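Ornbridge, the back room: floor, cables, clothes

Posted 17 Dec 2025 in Rooms

Quick one, as I'm between jobs and the kettle's on. The back room at Ornbridge has been on the list since September and it is finally getting its sort-out. Floor first, then the electrical bits, then the clothes. Pictures as they came, notes underneath, more notes than pictures this time, sorry. Spelling not checked.

For anyone new: small room, one window, faces the wrong way, gets used for everything. Projects on the floor, ironing, drying things, wrapping things. Has never had one job so has never had a proper place for anything. 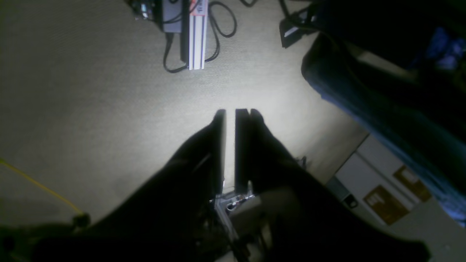
5 min read

Beige carpet, power supply, long white rail with the dark grooves, black cable going everywhere. The usual state of the floor up here. The carpet is a fine, close sort of texture and I do still like it, even if half the people who come in tell me to pull it up. Staying. Warm underfoot, quiet, forgiving when you drop a screw (less forgiving when you try and find the screw again).

CABLES

Loops are the enemy. A black cable on beige carpet is easy enough to see in daylight, but come in at night with an armful of washing and you will find it with your foot. So the new rule is nothing crosses the path from door to window. Everything electrical goes to the wall side or it goes in the box.

The box is a Gilchrist, the medium with the clip lid. Good box. Lid goes stiff in the cold. Sorted into it so far:

Power leads, coiled and tied
Power supplies, each with its own lead taped to it
Extension leads, two kept, the yellowed one gone
Odd adaptors, in a sandwich bag, unlabeled, will regret

Tie them loosely. I used to wind them tight round my hand and elbow like my family always did and they came out like springs. Big easy coil, one strip of hook-and-loop, done. Masking tape flag on the end with what it belongs to. Pencil fades, use pen.

Do NOT put the lead in one box and the power supply in another. Did that last time. Spent an entire evening trying plugs in things.

LONG AWKWARD THINGS

Rails, poles, battens, the curtain track from the front bedroom, a length of skirting. These have lived on the floor because they don't fit anywhere else. Stood them in the corner behind the door for a while, they slid. Now two hooks low on the wall and the lot lies flat across them. Not pretty. Works.

Leave labels on metal rail, by the way, even when they look scruffy. The minute you peel one off you need the part number.

THE CARPET ITSELF

Priced up a replacement out of curiosity. Drisley Flooring quoted 299 for something close, fitted, and 335 with the better underlay. Fair enough for what it is, but the one that's down has years in it. Cleaning instead. What I did:

Picked up everything small by hand first, bits of wire, snipped tie ends, thread. Torch laid flat on the floor helps, throws a shadow off every crumb.

Hoovered slowly in one direction, then across it. Edges with the narrow nozzle. Skirting boards with an old paintbrush before the edges, not after, I got the order wrong and did it twice.

Warm water and a tiny drop of washing up liquid on the marks. Dab, don't scrub. White cloth so no dye comes off onto the beige. One mark by the radiator won't shift and is now under the chair.

Furniture back the next day with squares of card under the feet.

CLOTHES AND SOFT THINGS

On to the nicer half. The clothes side of the room was a rail, a chair and a heap, and mostly it was the heap. Everything out, everything handled once, straight to a pile. Wear, mend, rag. I added a fourth pile called "hmm" and it became the biggest, so don't do that.

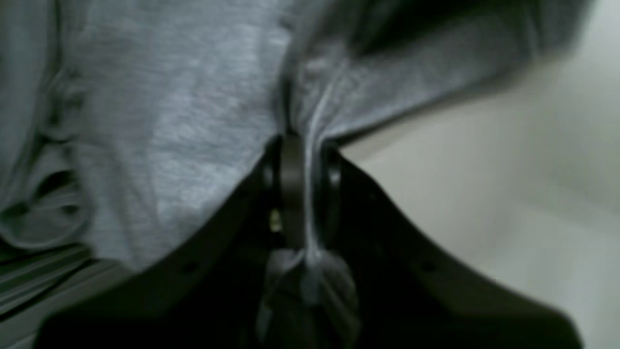 Jersey is the worst thing to store and I have a lot of it. Hang it and the shoulders go to points, stack it and the whole stack leans, and leave it in a heap for a week and it holds every crease it was given. Grey marl at least hides a bit, all those light and dark flecks. What it doesn't hide is a pull. Look at the way the bright crease runs down to where the cloth is gathered, drawn taut at one place and soft and rumpled everywhere else. Same thing happens with a badly placed peg or the corner of a drawer. So pick knits up flat, with two hands well apart, and let the weight spread. And roll them for drawers. A fat, easy roll, not a cigar.

Folding, for those who asked after the last post. Face down on something flat. Smooth it from the middle out to the sides with the flat of your hand. Sides in, sleeves back on themselves, then up in half and half again or roll from the hem. If it won't lie smooth at the start it won't be smooth at the end, so spend the time there. I do mine on the carpet, kneeling on a cushion, and it is much better than the bed. Bed's too soft, everything sinks.

Iron or not? Mostly not. Shake it hard, smooth it, fold it while it still has a little warmth from the airer. The ones going to be seen, yes, on the cool side and inside out.

THE DRAWERS

Hirano chest, the low one. Second-hand, runners a bit dry, rubbed a candle stub along them and they're lovely now. Contents for my own memory as much as yours:

Top: socks, hankies, belts
Second: jersey, greys and darks, rolled
Third: jersey, lights, rolled
Bottom: jumpers, flat, heaviest underneath

Filled front to back so I can see the lot from above. Left a hand's width spare in each. It won't last.

The heap chair has been moved to the landing, where it has allready got a cardigan on it.

RAGS

Anything knitted and cotton that's past wearing makes the best cloths in the house. Cut off the seams and hems, save the flat panels, cut to about the size of a tea towel. Good for windows, shoes, oiling the hinges. Ribbed necks I keep for tying up the beans. The very thin ones go in the car.

Don't rag anything with a stiff print on the front, it just skids about on the glass.

STILL TO DO

Hook on the back of the door
Second box, same size, for tools
Bulb, something softer, the one in there gives you a bright circle and gloomy corners
Find lid for the button tin
Rehang the blind, it's the wrong way round and has been all year
Take the charity bags down before I start looking through them

QUESTIONS FROM THE LAST GALLERY

Paint colour on the landing: mixed up from two leftover tins, can't be matched, I've tried.

Would I carpet a workroom again: yes if it's for clothes and quiet jobs, no if there's sawing. A mat under the messy end is a fair halfway.

Is the Gilchrist box worth it over the cheap ones: for heavy leads, yes. The cheap ones bow at the bottom. For socks, any box, a shoebox.

Moths: cedar does a little, washing things before they go away does a lot. Check the folds of anything wool at the back of the drawer, that's where I found the holes.

The kitchen pages are next, once I've found the worktop. Landing and stairs are further back in Rooms, same layout, more pictures, less waffle.

Back to galleries
Next: Ornbridge, under the stairs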